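New shelves are up at the Rutgate stockroom

I popped into the Guvus stockroom on Rutgate this morning, mostly to drop off a key, and ended up staying until well past lunch. The yellow shelves are in! If you've been following the saga of the old wobbly racking (and plenty of you wrote in about it, thank you), you'll know this has been coming since July.

The small parts swap started at Clunport in spring and moved over here when the lease ran out. It takes in bits and pieces that people would otherwise bin, sorts them, and sends them on to whoever needs them. Nadine Yammine, who has run it from the start, tells me they sent out 1,149 parcels last year, which is a lot of brown tape for such a little room.

Today was all about boxes. A white plastic bin does for the cardboard, with a flattened box underneath it on the floor, and in it were a big brown box lying flat and a smaller one standing up next to it, all taped shut and with an SF courier mark on the front. More boxes had already found a home on the shelving behind.

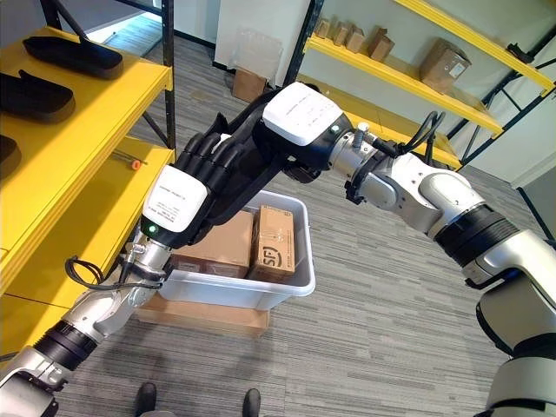

## What goes where

The rule, as Nadine explained it to me over a very strong tea, is boxes on one unit and loose bits on the other. I'm told there are 335 lines on the stock list at the moment, and she wants every one of them to have a proper place before the Pramanik delivery comes in. That's another 200 items, so good luck to her!

The loose bits are the fiddly part. Plenty of them are black plastic, and on a yellow shelf they do at least show up well. I got quite attached to a curved one shaped like a shallow shell, open at the top, with little tabs sticking up from its rim and ribs moulded into the inside. I asked what it belonged to and got a shrug. It'll go on the "ask around" list, and if you think you know, please drop me a line.
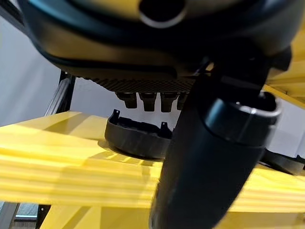 ## Still to come

There's a bit to do yet. Labels for the shelves are on order, and Nadine would like a second screwdriver (the orange-handled one does everything at present). The posts are the slotted black sort, so the shelves can be shifted up or down if something taller turns up, and I suspect they'll be shifted more than once before everyone agrees.

The swap opens its doors again at ten in the morning, and the first 77 people on the waiting list have already had their message. If you're after something in particular, send the part number ahead if you have it, as it saves a lot of rummaging. Parking on Rutgate is as dreadful as ever, so I'd walk. 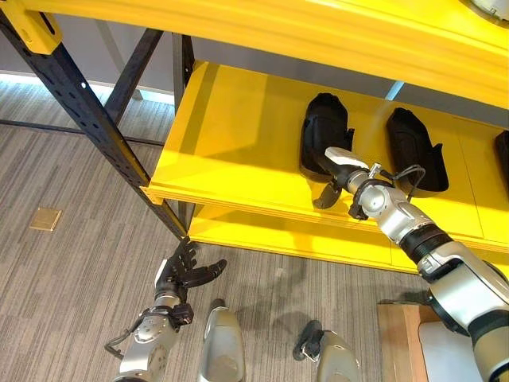 *Three black, shoe-shaped pieces side by side on the middle shelf at Rutgate.*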